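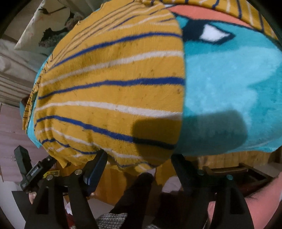 Two gripper fingers at the hem of a plush textile, striped on one side and turquoise on the other.

The fault log at Triment's workshop records the incident in a single line: "Grip held after release command, left side, 200 seconds." Reginald Okafor, who was at the bench that afternoon, remembers it as rather longer.

Triment makes gripper tools for handling soft goods. Its customers are laundries, bedding warehouses and a few charities that sort donated blankets and clothes. The job sounds simple until you watch a machine try it. A box has edges and stays where it is put. A blanket slides, bunches and folds over on itself, and the part the machine can see is seldom the part it needs to hold.

The company's second tool, called the Levari, was meant to deal with this by closing slowly and feeling for resistance. When the fingers met cloth, the motor current rose, and the controller took the rise as a sign that something was held. When it was told to let go, it checked that the current had dropped before moving on.

On the afternoon in question a person was holding one end of a blanket while the tool held the other. This was a normal part of the trials. The release command went out at ten past three. The fingers began to open, and then closed again.

"I thought I'd pressed the wrong thing," Okafor says. "So I pressed it again, and it did the same. Open a bit, shut. Open a bit, shut. Each time it shut it had more of the blanket in it, and then it had the cuff of my jumper."

He was not hurt. The Levari's grip is limited, and the wool stretched. But he could not reach the stop button with his free hand, which was at the far end of the bench, and the colleague who could have pressed it was in the next room taking a phone call. He shouted, she came back, and the power went off. The cuff had to be cut.

The cause took the team most of October to find. Thick pile had worked its way into the joint behind the fingertip. As the finger opened, the trapped fibres pulled tight and the current went up. The controller read this as contact with a new piece of cloth and did what it had been built to do when it met cloth. It gripped.

There had been warnings. Going back through the records, the team found 609 release commands from the trials on plush and fleece. In 21 of them the fingers had hesitated or closed briefly before opening. None had been reported. The hesitation was short, the blanket came free in the end, and people on the bench had got into the habit of giving it a tug.

"The tug was the worst thing we could have done," Okafor says. "It cleared the fibres, so the fault went away and we never looked."

Triment sent its findings to Puvley, a small firm that tests machinery for workshops of this size. Puvley's report runs to a few pages and is blunt about the layout of the bench. It has less to say about the software than Okafor expected. A machine that shares a piece of fabric with a person, it argues, is in effect tied to that person, and the stop control should be placed with that in mind.

The changes are now in. A release command can no longer be overruled by the current reading: the fingers open fully or the motor cuts out. The joint has a cover to keep pile away from it, though Okafor says the first version frayed and had to be replaced. There is a foot pedal under each working position, and a second person must stay in the room.

One customer, the Bukhari bedding warehouse, had two of the older tools on loan when the fault was traced. Both were called back. The warehouse manager asked for them to be returned as soon as possible and was not pleased to be told it would take until the new year.

Some questions are still open. The cover makes the finger slightly thicker, and it now struggles with thin sheets that it used to lift without trouble. The team is trying a narrower joint, which may bring the pile problem back in another form. Plush is being tested first this time, with every hesitation written down, however short.

Okafor still works the bench. He wears short sleeves for it, and so does everyone else, under a rule added to the sheet by the door.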